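1/ Right, a little thread on learning to sleep again, because I've been awake at 3am since May and I have opinions now.

2/ First thing I gave up was coffee after lunch. Hated it. I used to have 2 big mugs from Jaleo at teatime and wonder why my brain was doing sums at midnight!

3/ Second was lying there being cross. If I'm awake, I get up, make toast, look out at the night for a bit – then back to bed with a dull book. Mine is a history of Plelville drains, 300 pages, and I'm still on the Romans.

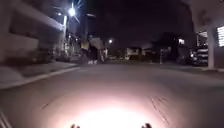
A reply underneath says toast is the worst thing for it and warm milk is the only answer, which set off 100 more replies, all about milk.

4/ I did try the milk. Tastes like being six and poorly. Might suit you though!

5/ What helped more was getting up at the same time every morning, even after a rotten night (grim for a fortnight, then much better). Also moved my phone charger into the hall, so no more scrolling under the duvet.

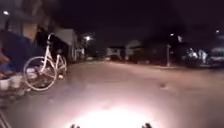 6/ Pillows. I've gone back to a flat one and my neck has forgiven me. Slept through till 6 this morning, so I'm off to buy a spare.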